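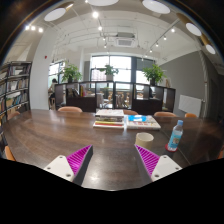

Gripper notebook, Lurbridge student robotics club
Saturday, June 1, 2024

Right, long one today, and I'm writing it up before I go home because last time I left it till the next evening I couldn't read my own scribbles. We had the big table in the reading room all day (the workshop was locked again) and I think I prefer it up there. More daylight, better chairs, and you can spread out.

Job for the day was the hand-held gripper for the Lirnstead entry. For anyone picking this up cold: you carry it round by hand and do the task with it yourself, the camera looks out between the two fingers, and later on the arm gets to learn from what you did. The arm is still Amundsen, still bolted to the bench downstairs, still missing its wrist cover.

Finger pads first. The magenta ones are on now, both sides, with the diagonal ridges. I was a bit sniffy about the colour when the filament arrived but they stand out beautifully against dark wood, and the tracking script picks them up far better than the grey set from May. I'd keep them for that alone. Grip is better too, I think, though I've only got my own hand to go on. The old flat pads let glossy covers slide out sideways if you squeezed off centre. With these I could pinch a thin magazine by the spine and turn my wrist right over, and it stayed put. Lovely!

The white bases are the same as before, same screw holes. If you're refitting a pad, do the screws up finger tight and then go round again, otherwise the pad sits skew and the two tips don't meet. I did this wrong twice before lunch and blamed the trigger spring both times. Sorry, spring.

Tasks we tried on the table:

Book on to stack. Went well. Come in low, open wide, close late. The stack on the table was a mixture of books and magazines and the slippery ones on top do shuffle about when you let go, so lower all the way before opening. I kept dropping from a finger's width up out of impatience and it shows in the recordings.

Paper cup, pick and move. Harder than it looks. The trigger has no feel at the light end, so you go from not touching to crushed with hardly anything in between. I squashed two. Holding lower down helped, where the cup is stiffer. I want a softer spring for this one, or a stop on the trigger, and I'd like to try the stop first as it's only a bit of print.

Bottle on coaster. Fine when it's nearly full, a pain when it isn't, since the plastic gives. Getting it to land flat on the coaster is the fiddly bit. It catches the rim and then stands there leaning, and you don't notice until you play it back. The Lirnstead rules say upright, so I've been marking leaners as fails. If anyone disagrees, please argue with me before we do the next lot and not after.

Recordings: 90 takes in today's folder. I had a first pass through them over tea and binned the ones where I'd plainly forgotten to press the button until halfway. That brings the whole set to 3,942 clips, of which 3,752 are labelled. I'd hoped to be level by this weekend but labelling is so dull on your own. Bring biscuits and we could clear a good chunk in an evening.

One thing to watch. The table top is very shiny, and the ceiling lights and the windows both show up in it. Clip 333 in the old set has the same trouble, where the depth guess goes daft and thinks there's a hole in the table. I don't want to cover the wood with a cloth, as the judges' tables at Bridach last year were every bit as glossy and we came unstuck there for exactly this reason. Better that the training clips have it in. But we should do some with the blinds down and some with the pendant lights off so it isn't always the same reflection in the same spot.

Also, my thumb hurts. The handle needs rounding off on the inside edge, I've got a proper groove in me. Ten minutes with sandpaper, or a new print with a fillet if someone has the file open anyway.

To do:
Trigger stop, print and fit.
Sand or reprint handle.
Blinds-down session, same tasks, same height.
Ask Lirnstead whether their bottles come with labels on or off.
Find Amundsen's wrist cover (I still say it's in the blue crate).
More paper cups.

Battery is on charge on the windowsill downstairs. Please don't unplug it for the kettle.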